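About Mandmont

Mandmont designs and supplies corrugated packaging for small manufacturers. We draw the box, make the cutting form, have the board cut and deliver the blanks flat. Most of our customers make things that are awkward to pack: glass lamp parts, ceramic insulators, bottled reagents, hand tools with one long end.

The company was started by Conceição Seixas and Baoshan Zheng, who had both worked in the drawing office of a larger converter. Conceição still signs off every new structural drawing. Baoshan runs the test room and buys the board.

What we do

Structural design. A customer sends us the product, or a dimensioned drawing of it, together with the packed weight and the way it travels. Single parcels and full pallets load a box differently and are drawn differently. We return a flat layout, a plain sample and a short sheet listing internal dimensions, board grade, flute direction and blank area.

Cutting forms. Forms are made to our drawings at the Flunduden works and kept there under the customer's number. A form in regular use is checked for worn rule before each order. Customers own their forms and may take them away at any time.

Short runs. Our minimum order is 200 blanks of one design. Below that we cut on the sample table, and the unit price goes up accordingly.

Testing. We carry out edge crush, box compression and drop tests in our own room. Results are given as individual readings with the mean. Samples are conditioned before testing, and the conditions are written on the report.

How we specify board

Board is chosen by flute and by liner weight. E flute is thin, takes a clean crease and suits retail cartons. B flute resists flat crush and is our usual choice for one-piece folders and tuck-end boxes. C flute gives better stacking strength for the same liners and is used for transit cases. Double wall is quoted where the packed weight or the stacking height calls for it.

Flute direction is marked on every drawing. In a box that will be stacked, the flutes run vertically in the side walls. We have been asked to turn the layout to save board and will do so only if the compression figure still meets the customer's requirement.

Crease allowances depend on the board. A panel folded inside another is drawn smaller by the board thickness plus a working clearance, and slots are cut wider than the flap they receive. We keep our own allowance tables and revise them when a mill changes its papers. The tables were last revised in November 2019.

Standard ranges

Setari is our range of one-piece mailing boxes. There are 8 base sizes, each available in two depths. They lock without tape or glue and are supplied in brown or white-faced board.

Du is a range of two-part boxes with a separate lid, meant for goods that are opened and closed many times in storage. It comes in six sizes. The base and lid are cut from the same grade unless the order says otherwise.

Drawings for both ranges can be requested from the office. The reference to quote for a full set is 2405.

Blanks and folding

All our boxes leave the works flat. Creases are pressed in and slots are fully cut, so a blank needs no tools to make up. Panels should be folded once through a right angle before the locks are closed — this matters most on B flute, where a cold crease can roll off its line. Store blanks flat, off the floor and in their wrapping until the day they are used.
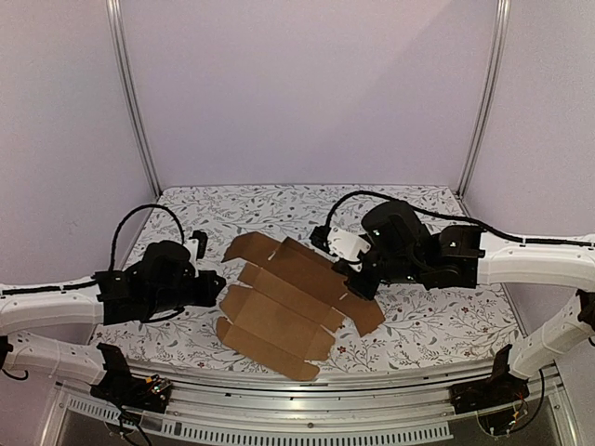

People

Conceição Seixas, structural design
Baoshan Zheng, testing and board purchasing
Ximeng Mao, drawing office and cutting forms
Xiaoyan Ren, orders and delivery
Chenxi Zeng, accounts

Visits and samples

The test room can be visited by appointment. Customers are welcome to attend their own compression tests and should allow a morning. Plain samples of Setari and Du boxes are free, one of each size per company. Samples of new designs are charged at cost and credited against the first order.

The works closes for maintenance for one week in February. Orders for delivery in that month should reach Xiaoyan Ren before the end of the year.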